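From: Uliana Zhuravel
To: handheld-demos list
Date: 2018-01-07
Subject: Re: [handheld-demos] does the tool have to look like the robot's hand?

Kyriaki Galanis wrote:
> We got 200 demos with the Hultia tool last month and the policy we
> trained on them is hopeless at thin objects. It closes early, nudges
> the thing over and then keeps going as if it had a grasp. Soo-ah
> thinks we need a lot more data, 500 at least. Before I ask people to
> spend another week squeezing things, did anyone try fewer demos but
> with the starting pose changed on purpose? And does it matter that
> our tool's fingers don't match the ones on the arm?

Hi Kyriaki, hi all,

Yes, and I'm so glad you asked, because we just finished going through exactly this and I've been dying to tell someone outside the lab!

Short version: changing the starts helped us far more than adding demos. Sun-ja Han and I trained one policy on 500 demos where the person began wherever was comfortable, and a second one on 200 where we made ourselves start from 12 marked poses, some of them really awkward (wrist twisted, coming in low, jaws half closed already). Then we ran 30 trials each on the arm with objects standing on edge. The big set got 12 grasps out of 30. The small one missed only four. I made Sun-ja run the whole thing again and the gap stayed put.

What I like best is how it fails now. When the small-set policy comes in crooked it backs off a little and tries the approach again, and we never wrote a line of code for that – it's in the demos, from all those bad starts where we had to fix our own mess.

On your second question, I'd say match the fingertips and don't worry much about the rest. Our first tool had round tips and the arm had flat ones, and the policy learned to rely on a bit of roll that the arm couldn't do.

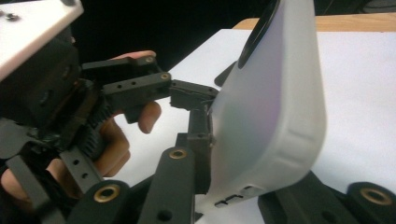
Phones were the worst of the lot for us, by the way. A case with soft edges hides small errors and a bare one punishes them, so mix both in if you can. We also log jaw opening at every step and feed it in as an input. Without it the policy couldn't tell "closed on something" from "closed on air", and that sounds a lot like your "keeps going as if it had a grasp" problem. I'd try that first, you may already have the numbers sitting in your logs.

Two things I can't answer yet. We haven't tried anything heavy, and all our trials were on one table, so Seo-ah Gil is repeating them on the Ballard arm with her own fingers printed. I'll post her results whichever way they go.

If you want our list of start poses, write me off list and I'll send it over with the Kwak scripts. They're messy but they run.

Uliana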